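Ollwood Adjustable Work Table, Long Version: Review

Posted 22 Feb 2019 in Workshop and Furniture

I bought two of these tables in January to replace a pair of old school desks that had gone soft in the joints. They have been in daily use since then, one under a sewing machine and one as a general bench. I paid full price for both. The shop, Buschmann, did not know I was going to write anything.

What you get

The table comes in one flat carton weighing more than I wanted to carry up a flight of stairs. Inside are the top, two leg frames, a cross rail, a bag of bolts and a hex key. The top is white and comes already drilled. There is also a sheet of drawings with no words on it, which was clear enough except for step four, where the cross rail is shown from behind and it is easy to put it in upside down. I did. The holes for the cable tray should face the floor.

Putting it together

The first table took me 45 minutes and the second a good deal less. Use your own hex key if you have one, as the one in the bag rounded off before I had finished the second frame. Leave all the bolts loose until the table is standing on its feet, then tighten them a bit at a time, working corner to corner. If you tighten one end fully first, the other end will not line up.

One of the threaded inserts in the second top was crooked. Buschmann sent a new top without asking for the old one back, and it arrived within the week. I cut the bad one down for shelves.

The height adjustment

The legs are tubes inside tubes with a pin through them, and the holes are spaced so you can go up in small steps. This is not a crank table. You need to take everything off it and have a second person hold the other end. I set mine once and have not changed them. If you plan to switch between sitting and standing during the day, look at something else.

The feet have a screw adjuster for uneven floors. Mine is an old floor with a slope toward the window, and there was enough travel in the feet to take it out. Check them again after a few days. Mine had settled and one corner had started to rock.

The top

White was the only color in stock, and I had doubts about it. It shows pencil, thread ends and every crumb, but it throws light back up at the work and small parts are easy to find on it. Pencil comes off with a damp cloth. Ballpoint needs rubbing alcohol. A mug left a faint ring that I have not been able to shift.
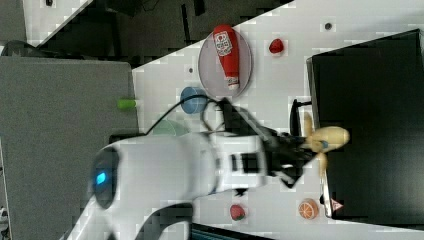
Stability

Side to side the table is very good. Front to back there is a little give, which I notice when the sewing machine is running at full speed and at no other time. Pushing the back edge against the wall cures it. The maker allows a load of up to 500 pounds spread evenly. I have not come close to that and cannot say if it is true.

My neighbor Eckhard Heitmann, who repairs accordions, has the shorter version and clamps a vise to it. He says the front edge has started to dent under the jaws, so put a piece of scrap wood in between if you do the same.

Compared with the Reltier

Before this I had a Reltier folding table on loan. It costs $40 less and stores flat against a wall – a real advantage in a small room. But the top is in two halves, and the seam catches fabric. The Reltier legs also meet in the middle, right where your knees want to go. For occasional use it would do fine.

Good points
Solid side to side
Smooth one-piece top
Plenty of leg room
Quick replacement of faulty parts

Bad points
Heavy carton
Poor hex key
Height change needs two people
White top stains from hot mugs

Would I buy it again? Yes, and I may get a third for the back room if they bring out the gray top.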